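How do I get the police report for a crash when the department keeps saying it's "under review"?

Asked in Police, Courts & Records

Desta Workneh

My parked car was hit in Brotcombe during a police chase. The driver they were after clipped my rear door, kept going, and was arrested a few streets over. An officer knocked on my door, gave me a card with an incident number on it, and told me the report would be ready in 11 days.

That was a while ago. I have called the records desk four times. The first person told me the report was finished but not released. The second told me there was no report, only a "log entry." The last two both said it was under review and wouldn't say by whom. Meanwhile the body shop wants $3,000 and my insurer says it can't go after the other driver without a report.

The local news story had more detail than anything I've been given, including the driver's age and the charges. It said one patrol car was involved. I saw two from my window.
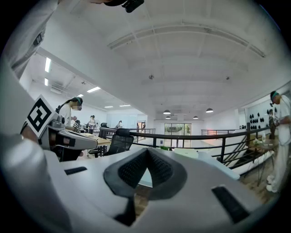 So how did a reporter get all that when I can't get a page about my own car? I don't much believe there is a review. Is there a form I should be using, or do I need a lawyer? I'd like to avoid paying one to ask for a piece of paper.

Edited to add: no, I wasn't in the car, and no, I don't have video. The neighbor's doorbell camera points the other way.

3 replies

Aurelio Sotomayor

Stop calling. A phone call to a records desk leaves nothing behind, and whoever picks up can tell you whatever gets you off the line. Put it in writing and keep a copy.

What you want is usually two separate documents, and I suspect that's why you keep getting different stories. One is the crash report, which covers the vehicles, the drivers, the insurance details and a sketch of who hit what. The other is the incident or arrest report. The second one can be held back while a case is open, and a chase often gets its own internal review on top of that. The crash report is a different matter in most states, and people whose property was damaged can generally get it. If you ask for "the police report," a clerk may look up the arrest file, see that it's locked, and tell you no.

So ask for the crash report by name. Give the incident number, the street, the date and your plate. Say you're the owner of a damaged vehicle. Ask them to tell you in writing which law they're relying on if they refuse any part of it. Check whether state troopers took over the crash side as well — some towns hand it off when their own patrol car was in the chase, and then the local desk has nothing to give you.
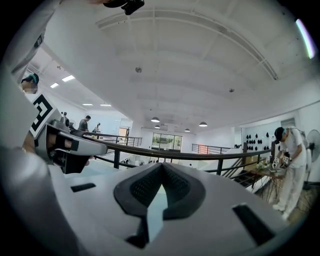
As for the reporter, I wouldn't read too much into it. Departments send out press releases, and a lot of crime stories are the release with the sentences moved around. The age and the charges come straight from that, or from the court file. I'd treat the "one patrol car" line the same way. It may be wrong, or it may mean only one car was officially in pursuit and the other turned up late. Write down what you saw while you still remember it, and sign and date it.

The court clerk is worth a visit too. If the driver has been charged, there's a case number, and the charging papers may describe the damage to your car. Ask the prosecutor's office how to be listed for restitution. I wouldn't count on ever seeing the money, but it costs you nothing to be on the list.

Your insurer is the other one I'd push. Needing a report to go after the driver is one thing. Needing it to pay you under your own collision coverage is another, and they may be happy to let you mix the two up. Ask the adjuster which it is, by email.

Kemura

They're hiding something. Mine took 30 days and when it came the street name was wrong. Good luck

Fendeo

Agree with Aurelio on most of it, but check the deadline for a claim against the town before you do anything else. If a patrol car had any part in the damage, you may have to file a notice of claim, and in some places the window is short. I missed mine. I got hit in August, waited politely for the report like I was told to, and by the time it arrived the town said I was too late. Whether they'd have paid anyway, I doubt it.

You don't need the report in hand to file the notice. The incident number and the estimate from the shop were all my town's form asked for.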